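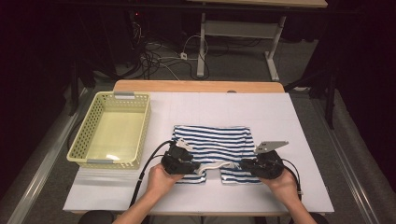 Navy and white stripes on the big board, basket still to fill

donalm
Right, I've finally given in and started folding things on a proper flat surface instead of the bed. White board over the table, yellow basket on the left, one thing at a time. My question is about the stripy knits. Do you lot fold by the stripes or ignore them? Mine never line up and it annoys me more than it should.

Bláthnaid H
Follow the stripes! They're free guidelines. I bring one side over till the navy sits on the navy, then the other side, then up from the bottom. If the stripes are off by the second fold I shake it out and start again (yes I know, I have a lot of evenings).

scanlon_c
Ignore them. Half of these knits are sewn up slightly squint, so if you match stripes you end up with a wonky rectangle. I go by the seams, every time. Got three tops from Stikora and not one has stripes that meet at the side.

Bláthnaid H
Well that's Stikora for you. A decent one will match.

scanlon_c
It was 21 quid, I'd call that decent!

ailbhe_on
Is that a top or shorts, Donal? I can't tell from how it's laid out. If it's shorts then you're both overthinking it – one leg over the other, fold in half, done.

Chrysoula
I was wondering the same. For shorts I do what Ailbhe does. For a top I'd put it face down first, otherwise the neck ends up inside and you can't find it in the drawer.

scanlon_c
Face down, agreed. Don't agree about the drawer though, knits go flat on a shelf.

Chrysoula
Not all of us have a shelf, Colm. We moved to Dorkdale in December and I've got one chest of drawers between two of us.

ailbhe_on
Love the basket by the way. I like the holes in the sides, you can see what's in there. Does it fit folded jumpers flat or do you have to stand them up?

donalm
Haven't tried jumpers yet. I'd been planning to stand everything up on its edge like my sister does, but she has nearly 400 things in her wardrobe and I have about four jumpers.

Bláthnaid H
Stand them up. You'll see the lot at once and they don't get squashed at the bottom.

scanlon_c
They'll slump. Mine did within a week.

Bláthnaid H
Then your basket was too empty! Roll a towel and wedge it in at the end till you've more to put in.

donalm
Ok, going to try stripes on one and seams on the next and see which looks less daft. What do people do about hoods?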